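Wipe Down — README
Put together by Jasmina Vidmar, with Muthu Ramasamy checking the notes

Hi! Dastetside is my little collection of cleaning clips, all about wiping things down with a cloth: countertops, tables, the ledges under windows. I started it in May and it's at 300 clips now, most of them shorter than 30 seconds. I wanted plain everyday wiping, the kind you do while the coffee is brewing.

The cloth is microfiber, the fuzzy looped sort, and it bunches up the moment you let go of it — which I love, since a neatly folded cloth is a rare thing in my life.
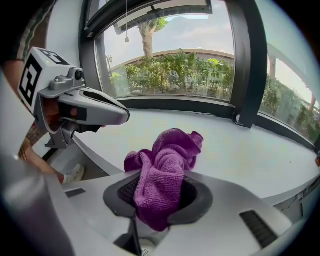
Fig. 1. Purple microfiber cloth, white countertop.

What's in the folders

counter/ long wipes and short dabs
window/ anything near the glass or the sill
notes.txt Muthu's comments, typos and all

I label cloth color by eye, so purple, pink and "pinkish purple" all turn up. Search for all 3 if you're filtering. 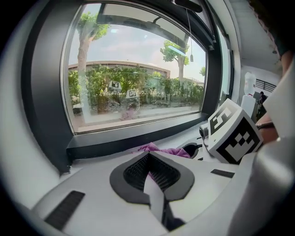 Fig. 2. Crumpled cloth by the window, overcast sky and trees outside.

Known problems: 4 clips in window/ have no label yet. If you fix one, send it over and I'll add your name!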